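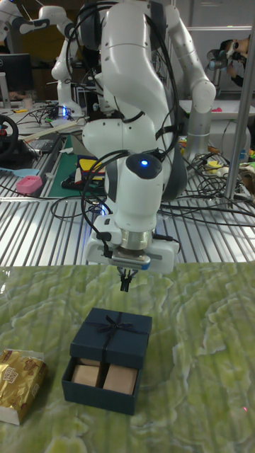
Arm over the gift box, lid back.

brostbridge_ben
Right, robot people, I need your brains! We've been teaching the arm to put the lid back on a gift box and it is such a lovely task – until it goes wrong. Twice now it has pressed down on a crooked lid and kept pressing. The second time the arm tripped out and the box got a dented corner. We're using the Keltov controller, with the force limit set to 27 newtons. Out of some 2000 runs that's a tiny number, but I want to fix it properly.

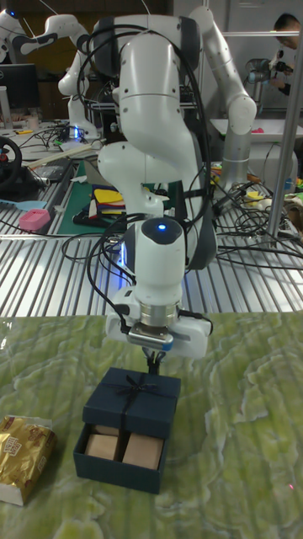

The odd thing is that the log shows the limit being hit, and then the arm carries on for another 4 mm. I'd love to know where those come from!

Vilska_fan
Great puzzle! My money's on the filter. The Keltov box smooths the force reading by default, so by the time it sees the push, you've already travelled. Turn the smoothing down and try again.

brostbridge_ben
Oh, that's a good thought, I never touched that page. Does it matter which order I do things in?
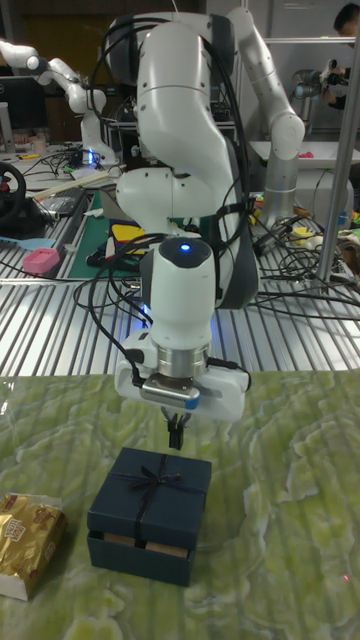

Re: Lid pressing fault

kan_do
Sorry, I disagree with Vilska_fan. Less smoothing gives you false stops all day long, we had weeks of it last July. Slow the last bit of the approach instead. Half the speed, half the overshoot, and your limit starts to mean something.

Vilska_fan
Fair, but slowing down hides a bad setting. I'd still want the reading to be quick.

brostbridge_ben
I'll try both, one at a time! Slow approach first, as it's a single line to change. And nobody reaches in to straighten a lid until the arm is stopped – I've put that in capitals on our start-up sheet. 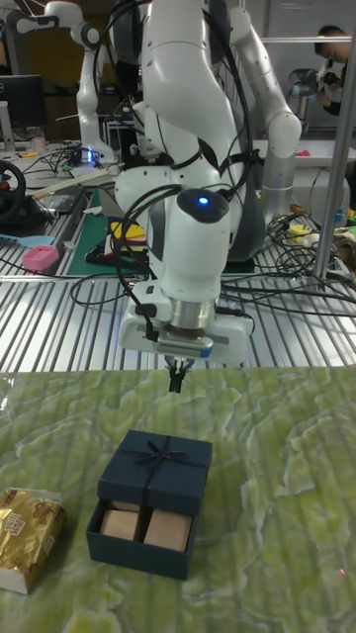 Daniyal Ghauri
Check the tool weight as well. If the payload figure is wrong, the force reading is off before you touch anything, and neither fix will help.

brostbridge_ben
Payload! We changed the fingers and I don't think I updated it. Going to look now.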